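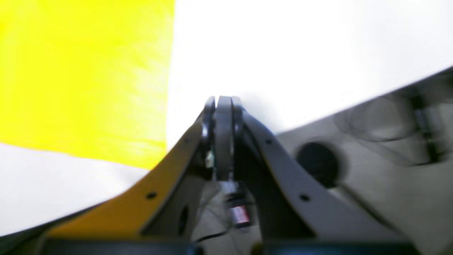

Wrist camera view, fingers together, next to the yellow surface.

Cusari Demo Collection -- FAQ for operators

Last updated March 2023. Ask Gergely Szabó if your question isn't on here, he'll add it when he gets a minute.

What are we collecting?

Demonstrations. You drive the arm through a task, the recorder saves the wrist video, the joint positions and the gripper opening, all on one clock. One try at one task = one episode. The Cusari model trains on the episodes and nothing else, so whatever you do on the stick is what it learns.

How many do you need?

300 good ones per task. Good means accepted at review, see further down. First training run happens at 100 so we can catch a bad setup early. Please don't wait for the full set before telling us something feels off.

How long is a session?

40 episodes, then stop. Even if you feel fine. The late ones from long sessions get sloppy and they pull the averages in a bad direction. Two sessions a day max.

Do I need to know how to program?

No. You need to log in, pick the task from the list, press the pedal. That's it.

How do I start an episode?

Arm at home pose. Fingers closed. Press the pedal once, wait for the beep, go. Press again when done. If you moved before the beep, throw it out and start over -- the first half second will be missing and the loader chokes on it.

What about the end?

Let go, back off, hold still for a beat, then pedal. Don't hit the pedal while the arm is still travelling. We had most of a batch like that in September and had to trim all of it by hand.

I fumbled the grasp and recovered. Keep or toss?

Keep. Recoveries are useful, we don't have enough of them. Mark it "recovered" in the drop-down. Toss it only if you had to reach in with your hand, or the object left the work area.

Can I fake a fumble to get more recoveries?

Please don't. Looks wrong in the data, every time. There is a separate recovery task on the list where you start from an off-center pose. Do that one instead.

Why do the fingers show up in the video?

Because the camera sits at the wrist and points down past them. We want them there. The model has to learn where the jaw tips are compared to the thing it's reaching for. If you can't see the tips at the middle of the picture, the camera has been bumped. Stop and get it re-seated.

Part of the picture is washed out. Problem?

Depends where. White background blowing out behind the arm is OK, we see that a lot and the training handles it. Jaw tips or the object washed out, not OK. Turn the overhead down a notch, redo.

And blur?

Some blur on the background or the arm housing is normal while moving. The tips should stay sharp, they're at a fixed distance from the lens. Soft tips = focus ring moved. Tape it back.

There's an orange tint on one finger.

Most likely light coming off something yellow close by. Leave it. Colour casts like that will turn up on the real job too. Don't go back and correct the video, ever. Raw only.

Can I use any objects I like?

Only what's in the tray for that task. There are 9 objects per tray, rotate through them in whatever order. Don't do the same one twice in a row. Swap trays between sessions, not in the middle.

Where do I put the object down?

Anywhere inside the taped area, different place every time. People drift toward the same comfy spot without noticing. If your last few all landed near the front left, aim for the back. Turn it too, not always the same way up.

How fast should I drive?

Steady. Slower than you want to, faster than you're scared to. Pauses are the worst part -- a model trained on lots of pauses learns to stop and think, and it has nothing to think about. If you need to plan the move, plan it before the pedal.

Both hands on the controller?

Yes. One-handed gives jerky wrist rotation, it shows up right away in the plots.

Which software is which?

Brarko is the recorder, runs on the station. Conamine is where you review and label, runs in the browser. They sync overnight. If an episode is in Brarko but not in Conamine, give it till tomorow before you write to us.

Recorder says "dropped frames." What now?

A few, ignore. If the bar goes red, discard that episode and restart Brarko. Still red after a restart, check the camera cable at the wrist end. It works loose. Don't pull on it, push the plug in and make sure there's slack for a full wrist turn.

Arm stopped by itself and won't move.

It hit a force limit. Discard, release the stop, send it home from the menu. Don't push the arm by hand while it's powered. If it happens more than twice in a session, quit for the day and leave a note.

Who reviews my episodes?

Another operator, never you. They watch at double speed and mark accept, reject or ask. "Ask" goes to Gergely. Rejects stay on disk, we use some of them later to train the success checker, so don't delete stuff from Conamine even if its ugly.

What gets rejected most?

Starting before the beep. Hand in view. Wrong task label. The label one hurts the most, because the video looks perfectly good and someone has to notice.

Are hands or faces recorded?

Wrist camera only, no sound. Keep hands out of the work area while recording. If you or anybody else ends up in the video, mark it "person" and it gets removed from the set.

Can I take episodes home, or show them to someone?

No copies off the station. For demos use the clips in the shared folder, those are cleared.

We're at the Tóth site, same rules?

Same rules, different home pose. Pick the Tóth profile at login. Don't mix profiles in one session, the joint offsets don't match and we can't fix that after.

When do I see if my data worked?

After each training run we put the success rate per task on the board, plus video of the model trying. Not per operator. Come watch if you like, it's the fun part.

Something's missing from this page.

Probaly. Write it on the sheet by the station.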